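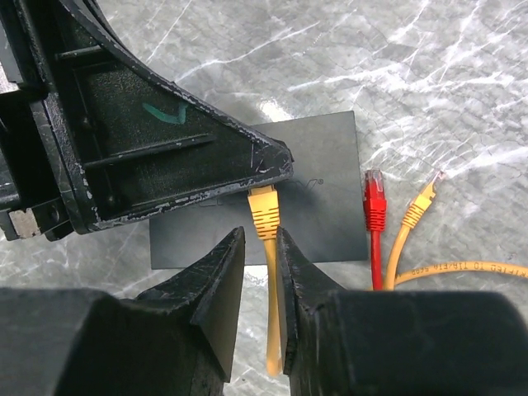

Can a robot arm plug in a network cable yet?

Plugging in, most days, if the port is where the arm thinks it is. Unplugging is harder, and anything with a pile of loose laundry in it is harder still.

Trarkell Bench Kit — single arm, wrist camera, two finger gripper

Price 2,093, arm and controller included. Table not included. Ships in March, second batch. First batch is gone.

Quick version for people who only read this far: it is a small arm for bench and counter chores. Light stuff. It's for shops and labs and the kind of home where somebody already owns a label maker. If you want dinner cooked, close the tab.

What's in the box

Arm, controller, power supply
Gripper with one pair of fingers, black, tapered tips
Wrist camera, fitted and calibrated
Two table clamps
Spare finger pair
Emiso software, one seat
Printed quick start (the long manual is a download)

What it does now

Cable work. RJ45 into a switch or router that stays put. Fingers go either side of the cable, below the boot, and push. Stiff molded boots are fine. Thin floppy patch cords with no boot, not so good, they fold over. Picking one color out of a few cables on the bench works if they are apart from each other. Tangled, no.

Sorting small parts into bins. Screws M4 and up. Below that it picks two and thinks it picked one.

Wiping a counter in straight passes. It misses the corners. Paula Coman in our test shop goes over them with a rag after and says it still saves her the boring bit.

Loading a dish rack — plates yes, bowls mostly, glasses please don't. We broke enough.

What it doesn't do

Fold anything. We know there are videos. We made one ourselves, it took 20 tries and a lot of starched towels, and we took it down.

Release latches. A network plug has that little tab and you have to squeeze and pull together. We have a routine for it in testing, it is slow and it sometimes snaps the tab. Off by default. Turn it on in Emiso under Experimental if you have cables to spare.

Anything behind something else. Rack with the doors on, under a sink, back of a TV. The arm needs room above the work and the camera needs to see the port.

Lift over 5 pounds. It will try. Don't let it.

Surfaces

People ask about shiny counters alot. Polished stone throws a bright spot under an overhead lamp and the camera can lose a port right next to it. Move the lamp, or use a mat. Dark gear in shadow is the other one: black switch, black port, low light. Raise the exposure in Emiso, camera tab, second slider. Busy patterns are OK.

Finger wear

Fingers scuff. Edges go first, then the finish dulls and goes gray. Cosmetic until the tips stop meeting evenly. Check by closing them on a strip of paper and tugging, if it slides out from one side, swap them. Four screws, the key is in the lid of the box. Safta Sandu does our returns and most of what comes back as "arm broken" is worn tips or a loose clamp, so please look before you pack it all up.

Teaching it a job

Hold the arm, walk it through, let go, repeat. 16 runs is a decent start for a plug-in task with the device in one place. More if you want to shift the device between runs, and you should, or it learns one spot and nothing else. Do a few with the cable starting crooked. Save often — Emiso doesn't autosave during teaching, fix is coming.

Versus the Lebrun arm

The Lebrun reaches farther and is quieter. Ours has the camera on the wrist as standard and you can get fingers next day. If you need to reach across a full width workbench buy theirs, no hard feelings.

Add-ons

Pristolum soft finger pads, pair. Better on plates, worse on connectors, they squash.
Extra Emiso seat
Long clamp for thick counters

Safety

Keep hands out while it's moving. Stop button goes where you can hit it without leaning over the arm. Not for use around small kids or pets that jump. Disconnect power before chaning fingers.

Returns

Thirty days, unused or lightly used. Worn fingers don't matter, bent arms do. Keep the foam.

Questions go to the support form, mornings are fastest. Tell us the task and the surface and send a picture from the wrist camera if you can.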